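Geston's refill scheme is coming to Inedport, and I already have my cup

Friday, September 27, 2019 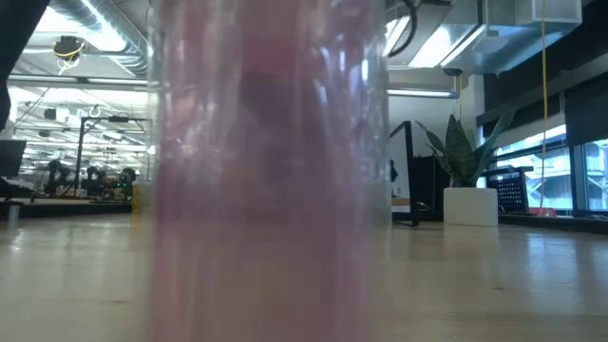
So it's happening! After most of a year of rumors, the cup-lending scheme that started over in Geston is opening in Inedport this November, and I could not be more pleased. I've been going on about this to anyone who'll stand still long enough (sorry to the lady behind me at the post office), and now I finally get to write it up properly.

The short version, for those of you reading on the bus: you pay a deposit, you get a reusable plastic cup, you drink your drink, and you hand the cup back at any shop in the scheme. They wash it and lend it out again. If you'd like to keep yours and bring it in for refills, that's fine too, and you get a bit off the price every time.

The people running it are a small outfit called Jukham, who've had the thing going in Geston since last summer. They're bringing 500 cups to start with, spread over 15 shops, mostly between the harbor and the top of Mill Street. The bakery by the ferry steps is in. So is the juice bar, and so is Carré, which surprised me a little, as Carré is the kind of place where they fold your napkin again when you get up to wash your hands. I asked at the counter and they said they'd signed up the first day they could. Good for them!

The deposit is two dollars. You pay it once, and it goes back in your hand when you return the cup — cash or card, however you paid it. There's no app, which I know will make some of you cheer, and no account to set up. I did ask if there was a plan for an app later on and was told they'd tried one in the first weeks in Geston and people hated it. Fair enough. I can't remember the password for my own water bill.

You get 7 days to bring a cup back and still have your deposit. After that the cup is yours, and they keep the two dollars. I think that's fair, though I can already hear my brother-in-law complaining about it from across the bay. If you're going away, just drop it off before you leave. Any of the 15 shops will take it, even if you got it somewhere else, and it doesn't have to be clean, although I'd say give it a quick rinse if it's had a milkshake in it. Be kind to whoever is on the dishes.

I took the train over to Geston last week to see how it all works there, and I'll be straight with you, I went in a little doubtful. I'd pictured sticky cups piled up on every windowsill. What I found was a lot of people who barely seemed to think about it anymore. The man ahead of me in line handed his over, got a fresh one, and never once looked up from his newspaper. I had an iced tea, then a lemonade, then another iced tea (it was a warm day, and I was doing research), and every time it took no longer than a paper cup would have.

Not everything was rosy. One coffee shop there dropped out over the spring, and the owner told me that washing the cups had been too much for a place with one small sink. Jukham now picks up dirty cups from the smaller shops and washes them at a site of its own, and the same van service will run in Inedport from the first day. There's a fee for it, and I wasn't able to find out how much. I've asked twice. If I hear back, I'll add it here.

Hot drinks are the other thing. The first batch is for cold drinks only, so if you're a coffee person like me, you'll be stuck with paper or your own mug until the insulated cups come along. No date on those yet. It does seem a funny choice to launch a cold-drink cup in November, when half of Inedport is walking around in a wool hat, and I said so. The answer I got was that they'd sooner start in a quiet month, work out the kinks, and be ready for the summer crowd. All right, but I expect to see a lot of very brave smoothie drinkers on the pier.

The town is putting in a little money too. The council voted on it Tuesday night, and it went through without much of a fight, apart from a long back and forth over where the drop-off bins should stand. There will be one at the ferry landing and one outside the library. The one planned for the playground has been put off while they look at the wasp question. (If you've ever sat near the trash cans at that playground in August, you know the wasp question.) Bins are emptied every evening, and a cup left in one gets its deposit sent on to the school lunch fund, which I thought was a lovely touch.

And how much difference does it make? In Geston they say a cup gets used 72 times before it's worn out and sent off for recycling. I haven't any way to check that, but the one I was given had clearly been around the block, and it held my tea just fine.

If you have a shop in town and want to join, there's still room. Jukham is holding an open evening at the library, with sample cups to look at and someone there to talk through the washing side. Doors open at six, it's free, and I'm told there'll be cookies. Shops that sign up that night don't pay anything for the first three months.

I'll be there, near the cookies. Come and say hello, and if you've got questions you'd like me to ask and can't make it yourself, leave them in the comments before the weekend's out and I'll take the list along with me. Somebody has already asked whether the lids are part of the deposit. They're not — lids are separate and you keep them.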